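Stodero Glazed Cabinet Door

Made to order by Bromham Joinery

The Stodero is a timber-framed glazed door for kitchen dressers, bookcases and display cabinets. It suits both new carcasses and older ones where the original doors have been lost. Each door is made to your opening, so please measure height and width at 3 points and send us the smallest figure.

Doors are supplied hung left or right. Tell us which when you order, as we can't swap the hinge side after machining.

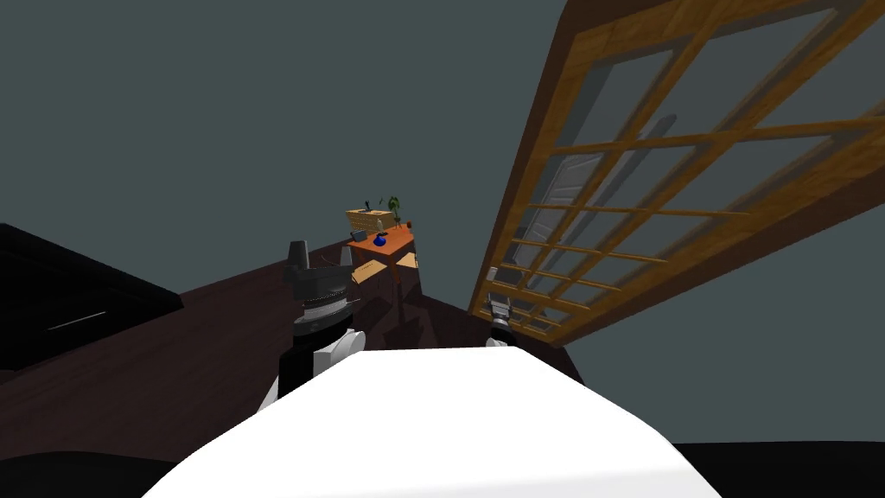 Finish and care

Doors leave the workshop with two coats of clear oil. Recoat every 16 months, or sooner in a room that gets strong afternoon sun. Wipe with a damp cloth and dry straight away. Don't use spray cleaners on the timber. The colour will deepen over the first year.

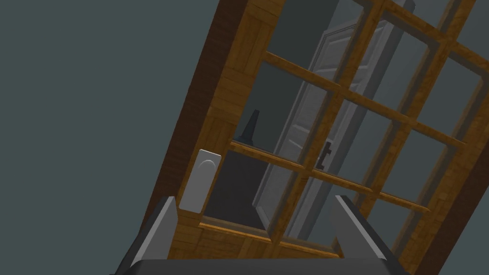 Glazed door in golden-brown timber, with visible grain.

Ordering

Lead time is 15 working days from the date we confirm your sizes. A deposit of $100 per door is payable with the order, and the balance is due before dispatch. Hinges and handles are sold separately. The Gurnel hinge set fits all Stodero doors.

Matching drawer fronts are listed under the Pangilinan range.

For odd sizes or arched tops, ask for Imelda Cabrera in the workshop. Trade enquiries go to Ansel Greenberg.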